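Drawer pulls: policy closes the fingers too early, but only on the clear drawers

Posted by Plister in Manipulation Software

Hi all, I've been stuck on this since February and I'm running out of things to try. The task is small parts into a drawer organizer, the yellow and black kind with see-through drawers. Open a drawer, put a little blue piece in, close it again. I train on demos from hand-held grippers, two at a time, with wrist views plus a head view. The set is 639 episodes right now. 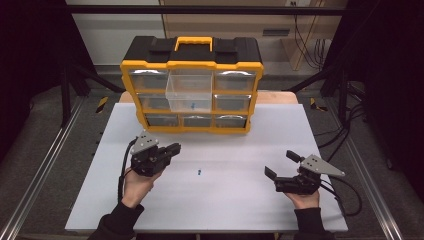 The placing half is in decent shape. What kills me is the pull. The fingers come in on a nice line and then close a bit short of the drawer front, so they grab air and the arm backs off as if it had the drawer. Then the planner marks "open" as done and happily moves on to the pick! I swapped the same model onto a plain cardboard box with a tab and the early close went away. I've already checked the hand-eye calibration twice. Is this a perception thing, or is my action data bad?

Girwood

I had nearly the same bug and it was time sync. My gripper width stream was running ahead of the wrist video by 80 ms, which you'd never notice on a slow pick. On a drawer it's deadly, because the close command gets paired with a picture where you're still on the way in. The policy learns exactly what you recorded.

Plot width against video for a handful of episodes and look at the moment the fingers start moving.

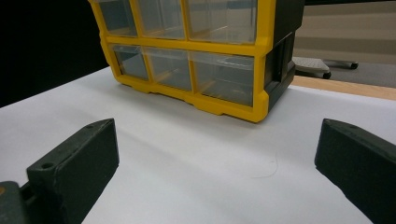

If the curve moves before the fingers do, fix the offset and retrain before you touch anything else. I wrote a little script that slides one stream against the other and picks the best match, and it took me an afternoon including the swearing. The cardboard box result doesn't rule this out, by the way. A tab sticks out far enough that closing early can still catch it.

Separate problem: your planner shouldn't be taking the policy's word for it. Check the finger width after the close. If it went all the way to zero there's nothing in there, so retry.

Flesmont

use a depth camera

Grimshaw

Depth on clear plastic is a mess, I'd skip that one. Mine reads straight through the drawer fronts half the time and gives me the back wall.

I'm with Girwood on sync first. After that I'd look at your crop. If you're squashing the wrist view way down before the encoder, the pull ridge on a clear drawer pretty much disappears, and then the model is guessing distance from the yellow frame. Going to a bigger crop helped me more than new data did. I also held out 7 episodes with nothing but pulls and scored those by themselves, so the easy parts of the task couldn't hide the bad part.

Plister

OK, it was the offset, at least mostly. One gripper was fine and the other was early, so my averaged plot looked clean (ugh). Retraining tonight with the width check added to the planner. I'll try the bigger crop after that and post the numbers in this thread.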